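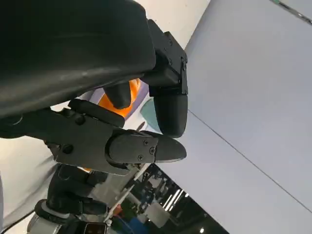

Plundetti ist ein kleiner Verlag mit Versandbuchhandlung in Pletemville. Wir machen Lesehefte, Arbeitsblätter, Folien und Lernstandsbögen für den Unterricht ab Klasse zwei, dazu ein paar Sachbücher für Größere und Erwachsene. Schwerpunkt Leseflüssigkeit und Wortschatz. Kurze Texte, genaue Wörter. Zwei kleine Kreuzschlitzschrauben in einer schwarzen Abdeckung, eine Spitze, ein schmaler Spalt -- wer Schraube, Abdeckung, Spitze und Spalt lesen und richtig benennen kann, hat schon vier Wörter aus unserem Technikheft. Die anderen Hefte der Reihe gehen über Wetter, Brücken, Brot, Post und Tiere im Winter.

Wer wir sind

Vier Leute. Zwei machen Texte und Lektorat, eine Person die Gestaltung, eine Bestellungen, Rechnungen, Telefon. Beim Packen helfen alle mit, vor allem nach den Sommerferien, da geht es hier ziemlich zu. Zwei aus dem Team waren vorher lange im Schuldienst und haben Förderstunden gegeben, daher kommt auch der Anfang: selbstgeschriebene Lesetexte, kopiert, gelocht, an Kolleginnen weitergereicht. Irgendwann kamen Anfragen von Schulen, die wir gar nicht kannten. Dann ISBN-Nummern besorgt, Gewerbe angemeldet, Drucker gesucht.

Die ersten Hefte sahen schlimm aus. Schrift zu klein, Zeilenabstand zu eng, auf Seite 2 fehlte ein ganzer Absatz. Werden trotzdem noch gelegentlich nachbestellt. Gibt es aber nur noch in der überarbeiteten Fassung.

Was wir machen

Im Katalog stehen zur Zeit 165 Titel. Die meisten davon Lesehefte, geheftet, mit Zeilenzähler am Rand und Wörterliste hinten. Zu jedem Heft gibt es eine Handreichung für die Lehrkraft, in der Regel vier Seiten, mit Lösungen und Vorschlägen zum lauten Lesen im Tandem. Folien liegen nur noch bei den älteren Reihen bei, bei den neuen kommt das als PDF. Wer noch am Overhead arbeitet: bitte anrufen, wir haben Restbestände.

Die Reihe "Caltgate" ist unsere Krimireihe für schwache Leserinnen und Leser ab Klasse fünf. Spielt in einer erfundenen Hafenstadt, jede Folge ein Fall, jedes Kapitel passt auf eine Doppelseite. Kurze Sätze, aber keine Babysprache -- das war uns wichtig, weil Zwölfjährige so etwas sofort merken und das Heft dann zuklappen. Die Reihe wird fortgesetzt, der nächste Band ist im Satz und soll im Dezember kommen. Vorbestellen geht schon.

"Daneshvar" heißt unsere Sachbuchreihe. Dünne Bände über Gebäude und die Leute, die sie gebaut haben: Bahnhöfe, Schwimmbäder, Markthallen, Wohnhäuser. Mit Grundrissen, Schnitten und einer ausklappbaren Zeittafel. Eigentlich für die Oberstufe gedacht, gekauft wird sie aber viel von Erwachsenen, die sich für Architektur interessieren und keinen Bildband mit vier Kilo auf dem Schoß haben wollen. Uns recht. Der Band über Markthallen ist gerade vergriffen, Nachdruck läuft.

Dazu verkaufen wir Bücher anderer Verlage, wenn wir sie selber gut finden. Vor allem Kinderbücher zum Vorlesen und Fachliteratur zur Leseförderung. Die Auswahl ist klein und wechselt. Kurze Besprechungen stehen im Katalog, auch mal eine kritische, z.B. wenn die Übungen hinten nichts taugen aber der Text vorn sehr schön ist.

Wie ein Heft entsteht

Thema suchen, Rohfassung, liegen lassen. Dann laut vorlesen, im Büro, gegenseitig. Was beim Vorlesen hakt, fliegt raus oder wird umgestellt. Danach geht der Text als Kopie in zwei Schulklassen, mit denen wir schon länger zusammenarbeiten, und kommt mit Anmerkungen zurück. Manche sind sehr deutlich ("langweilig ab Zeile 9"). Dann erst Bilder, Satz, Korrektur, Druck. Dauert pro Heft meistens ein halbes Jahr, manchmal länger. Deshalb bitte nicht böse sein, wenn ein angekündigter Titel sich mal verschiebt.

Gedruckt wird auf ungestrichenem Papier, damit man mit Bleistift reinschreiben kann. Füller geht auch, Filzstift drückt durch.

Fortbildungen

Kommen wir auch zu Ihnen an die Schule. 90 Minuten, meistens nachmittags, Thema lautes Lesen im Unterricht: Tandems, Lesetheater, Lernstand erheben ohne dass die halbe Stunde weg ist. Wir bringen Material mit, das bleibt dann da. Gebraucht werden ein Raum mit Tischen und eine Wand zum Projizieren. Termine bitte früh anfragen, das erste Schulhalbjahr ist fast immer voll. Online machen wir es auf Wunsch auch, in Präsenz ist es uns lieber.

Laden und Lager

Unser Büro in Pletemville ist zugleich Lager und ein bisschen Laden. Zwei Räume im Erdgeschoss, Eingang über den Hof. Vorne stehen Ansichtsexemplare von allen lieferbaren Heften, da dürfen Sie gerne in Ruhe blättern. Kaffee gibt es meistens. Vorher kurz anrufen ist gut, wenn Sie größere Mengen gleich mitnehmen wollen, die liegen hinten und müssen erst rausgesucht werden. Vormittags ist immer jemand da, nachmittags kommt drauf an. In den Schulferien nur nach Absprache. Parken im Hof geht leider nicht mehr.

Bestellen

Per Mail, Telefon, Fax (ja, läuft noch) oder über das Formular im Katalog. Schulen beliefern wir auf Rechnung, Privatleute auch, bei der ersten Bestelung bitten wir allerdings um Vorkasse. Klassensätze sind günstiger als Einzelhefte, die Staffel steht auf der letzten Katalogseite. Prüfexemplare für Lehrkräfte gibt es zum halben Preis, ein Exemplar pro Titel und Schule. Rückgabe von unbenutzten Heften ist kein Problem, ausgefüllte nehmen wir nicht zurück. Kam auch schon vor.

Manuskripte

Wir lesen alles was kommt, brauchen dafür aber Zeit. Bitte nur Sachtexte und kurze Erzählungen für Leseanfänger oder Jugendliche, keine Lyrik, keine Bilderbücher, keine Romane. Probeseiten und eine halbe Seite zum Vorhaben reichen. Wenn Sie den Text schon mit Kindern ausprobiert haben, schreiben Sie dazu, wie es lief -- auch wenn es schlecht lief. Originalzeichnungen bitte nicht per Post schicken.

Für Praktika melden Sie sich am besten im Frühjahr. Ein Platz im Jahr, Schwerpunkt Lektorat oder Gestaltung, etwas Packen ist auch dabei. Die Seite mit den Neuerscheinungen wird gerade überarbeitet, einige Links führen noch auf den alten Katalog. Bei Fragen zu einzelnen Titeln solange bitte dirket im Büro melden.

Plundetti Verlag und Versandbuchhandlung, Pletemville | Kontakt | Impressum | Datenschutz | © Plundetti, alle Rechte vorbehalten | Nach oben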